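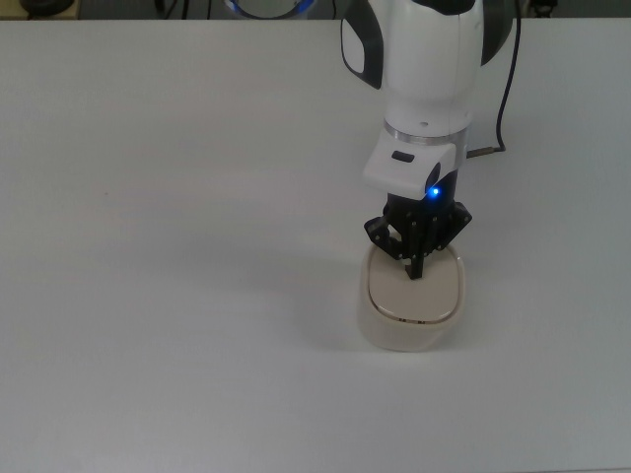 2018-12-01, gripper comparison, continued. Today the Robotiq on the white arm, same cream container as in March with the Drokell fingers.
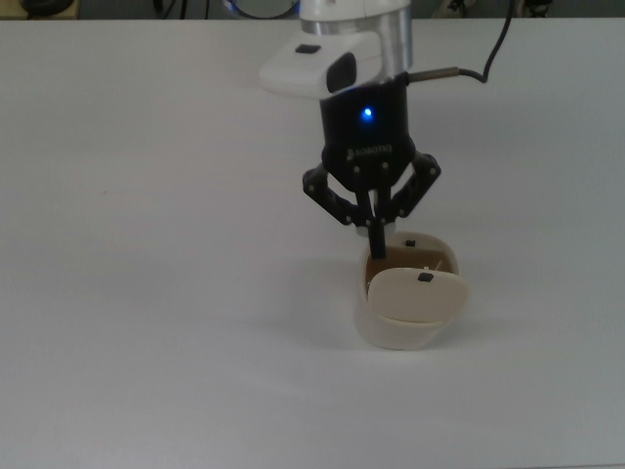 Force setting 2 for the first grasps. The head view is good for the approach, but the height of the fingertips I must guess.

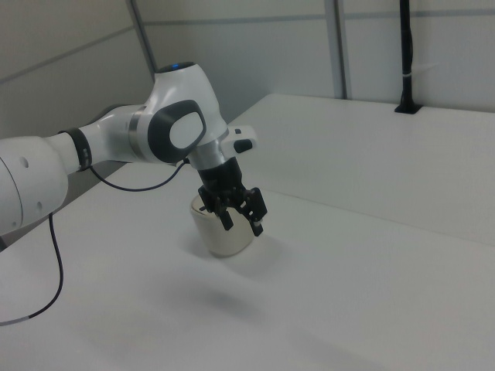 From the side camera I can judge the height much better. I would like both views in the log, with one clock. To do: ask Multeo for the longer pads. 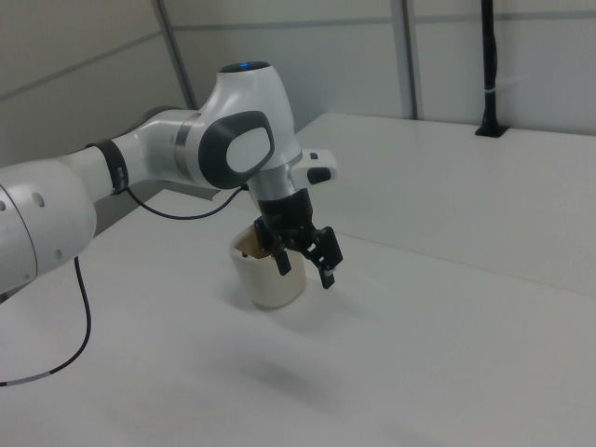 Martim Nogueira thinks the side view alone is enough for the height, and wants the force at 6 next time.

Comments (2)

Garcia: Which controller version?

Unach: Please share the log.

Search this notebook Go

Contact | © 2018 | Back to top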